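# Teaching by hand and by remote: your questions

*Last updated 7 August 2024*

These are the questions that come up most at the Prustgate teaching desk, from people joining as operators and from people who have just got hold of the software and want to know what all the buttons do. If you've never shown a robot how to do anything before, welcome! It's tremendous fun, and it's a good deal slower than you expect.

## Getting started

### What does "teaching" mean here?

You do the task, and the robot's movements are recorded while you do it. There are two ways of going about it. With hand guiding you take hold of a real arm, switch it into its soft mode and move it through the job yourself. With remote control you sit at a desk with a pair of handles and drive the robot from there, watching a screen. Each complete run is called a demonstration, and a pile of demonstrations is what the learning software (ours is called Moffat) trains on.

### Do I need to know how to program?

No. If you can put away shopping without breaking the eggs, you've got the main skill. You'll type a task name and press a pedal to start and stop. Some of our best operators came from catering and upholstery, and one used to tune pianos.

### Which should I learn first, hand guiding or remote?

Hand guiding, if you have an arm to practise on. You feel straight away where the elbow wants to go and which poses are awkward, and that feeling carries over to the handles. If you only have the simulator, start there and don't worry about it – plenty of people do, and they get on fine.

### How long before I'm any good?

Most people make usable demonstrations on their second day. Getting smooth takes longer. Our guideline is 18 practice runs on one task before you start saving anything, and please do stick with the one task for all 18, even when you're bored silly with it.

## The simulated flat

### Why practise in a simulated home?

Resetting is the big reason. In a real kitchen you spend half the session putting things back where they started, and in the simulator you press R. You can also make a dreadful mess of a run and walk away whistling.

The home we use is called Kovlow, and it comes with the software. The rooms are laid out with a cheerful disregard for how people live, and that's deliberate: we want operators to look before they move and not rely on what a room usually contains.

### How do I learn to steer the base before I touch the arm?

Drive first, grasp later. Load the tiled room in Kovlow, leave the arm folded and spend your first session simply getting from place to place.

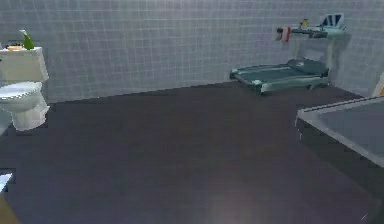 Base driving is the part new operators rush, and it shows in every demonstration they record afterwards. Set yourself little errands. A good first one is to come up to the toilet and stop where the arm could comfortably reach the green spray bottle on the tank lid, then back away and cross the open brown floor towards the treadmill without swinging wide. The long running deck sits low and at a slant, so it's easy to forget about it when you're looking up at the console. Do the trip in both directions. Once you can stop in the same spot three times running, fold out the arm and have a go at the bottle itself.

### The view feels strange. Am I going to feel sick?

Some people do for the first session or so, mostly with the headset. Switch to the flat screen and turn the base speed down to 2 on the dial. Look at where the wall meets the floor while you turn, and take a break when you need one. It wears off for most people.

### Can I change the view while I'm recording?

You can, but only between the views the robot itself will have. The free camera is for looking around before you start. If you record while peeking from a spot the robot can't see from, you'll be making decisions on information it never gets, and Moffat will have a terrible time working out why you did what you did. The pedal is locked while the free camera is on, so if nothing happens when you press it, check that first.

## Handling objects

### What should my first tabletop task be?

Pick something round and solid, and move it a short way. Then do it again from a slightly different start. It sounds too simple, and it's still where we send everyone, including people who arrive with years of factory arm experience.

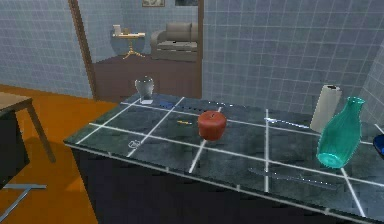
Choosing the order of objects matters more than people think, so work from easy to awkward. On the marble table the red apple is the one to begin with: it stands out well, and there's clear surface on its near side for your approach. Use the white lines as your targets and carry it from one cell to the next. After that, try the yellow pencil lying to the left of the apple, where you'll have to come down low and close gently. Leave the teal-green bottle for later, as the paper towel roll is right behind it and you'll need to plan your way in. The see-through things are the hardest of the lot. The long thin ones nearly vanish into the marble, and I'd leave them alone until your second week.

### How fast should I move?

At the speed of someone carrying a full mug across a pale carpet. Go slower near the object and a touch quicker in open space. What really hurts is hesitation: if you hover over a thing for ages making up your mind, the robot learns to hover as well. Decide first, then press the pedal.

### I missed the grasp and got it second time. Do I keep the run?

Yes, keep it! A calm recovery is one of the most useful things you can record. Open the gripper, back off a little, line up again and close. Tag the run "retry" so that we can balance the numbers later. If you missed four times and started swearing at the handles, bin it.

### Should every demonstration be identical?

No, please vary them. Start the arm from different poses and come in from either side. In Kovlow you can press Shift and R to shuffle the small objects on a surface while the furniture stays put. What should stay the same is the *idea* of the task. If "put the apple in the next cell" becomes "put the apple wherever there's room" halfway through the afternoon, start a new task name.

### How many demonstrations does a task need?

It depends on the task, and here are our own figures as a starting point:

- A short pick and place with one object: 101 runs. (A hundred, plus the one you recorded before you noticed the task name was spelt wrong.)
- Anything with driving and grasping together: more than 800, usually shared between several operators.

Sharing is a good thing. Different hands bring different habits, and the trained result is steadier for it.

## Moving on to a real arm

### What changes when I leave the simulator?

Weight, mainly. A simulated bottle doesn't tug at your wrist, and a real one does. Friction is a surprise too, and so is glare off anything shiny. Expect your first real session to feel like a step back. The steering and the planning come across beautifully, though, and that's a lot of the work done.

### Is hand guiding safe?

Follow the card on the stand every time. The short version:

1. Emergency stop within reach of your free hand.
2. Sleeves up, lanyards off, long hair tied.
3. Soft mode on, and test it with a light push at the wrist before you take hold.
4. Keep your fingers away from the elbow joint.
5. One person guiding. Anyone else stands behind the yellow line.

If soft mode feels stiff, stop and report it. Don't push through.

### My hands show up in the recording when I guide the arm. Does it matter?

It can. The robot won't see a pair of hands when it's working by itself, so we like them out of the way of the wrist camera. Hold the arm further up, behind the camera mount. For fiddly tasks where you can't manage that, use the handles.

### The handles drift. What do I do?

Set them down in the cradle, hold the centre button and wait for the double beep. If they still creep, swap the Visenov adaptor at the back of the desk for the spare in the drawer. Write it in the fault book with the time, because drift in a saved run is a nuisance to find afterwards.

## Saving, naming and sharing

### What do I call my files?

Room, object, verb, in that order, all lower case with hyphens: `table-apple-move`, `tiledroom-bottle-lift`. The software adds the rest. Please don't put "final" in a name. We have a whole shelf of finals.

### Can I see how the robot does with my demonstrations?

Yes, and do! Training runs overnight and the results are in the replay list by mid-morning. Seeing a robot come at an apple with *your* slightly crooked wrist angle is an odd and wonderful feeling. It's also the quickest way to spot your own bad habits – if it always pauses in the same place, have a look at your recordings and see whether you do too.

### Can I practise at home?

The simulator will run on most fairly recent laptops, and a game controller is enough for base driving. You'll want proper handles for anything with the gripper. Loan sets go out in order of request, and the next batch is due in December.

### My question isn't here.

Send it through the form on the help page and say which room or arm you were using. New answers get added to this page as they come in, and the ones about drifting handles have already been rewritten twice.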